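작업대 배선 및 부품 정리 기록
2018년 6월
작성 장소: Seketville 작업실, 중앙 작업대

금일은 작업대 위 전원 배선과 소형 부품의 보관 상태를 점검하였다. 지난 4월 점검 이후 멀티탭의 위치가 작업자마다 달라 매트 중앙에 세로로 두는 것으로 통일한다. 플러그를 꽂거나 뺄 때에는 한 손으로 본체를 눌러 고정할 것.

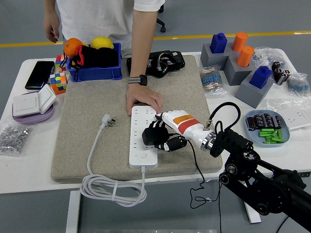 남는 전선은 묶어서 관리하며, 묶음이 풀린 경우 발견한 사람이 즉시 다시 묶는다. 매트 앞쪽 가장자리에서 본체까지의 간격은 100 mm로 정하였다. 간격 표시용 테이프는 아직 붙이지 못하였다. Brellerik 과제용 연장선은 길이가 맞지 않아 선반으로 반납하였고, 대장 43번 항목에 기재하였다.

부품 봉투의 표기 방식은 Toledo 양식을 계속 사용한다. 저항 재고는 400개로 기재되어 있으나 개봉분이 반영되지 않았으므로 다음 점검 시 수정이 필요하다.
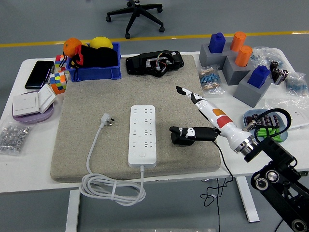
소형 부품의 보관 구역은 종류별로 구분하기로 하였다. 전자 부품은 오른쪽, 체결 부품은 왼쪽을 원칙으로 한다. 현재 저항 봉투는 오른쪽에, 육각 너트가 든 투명 봉투는 왼쪽 앞 모서리 부근에 있어 원칙과 일치한다. 다만 커패시터는 한데 모여 있을 뿐 용량별 구분이 없다. 파란색 통에 담긴 오렌지와 레몬은 부품과 분리하여 별도 선반에 둔다. 벽 스위치 패널의 보관 위치는 미정.

미결 사항: Pluneck 보관함 27번 칸의 라벨 교체, 커패시터 용량 확인, 간격 표시 테이프 부착.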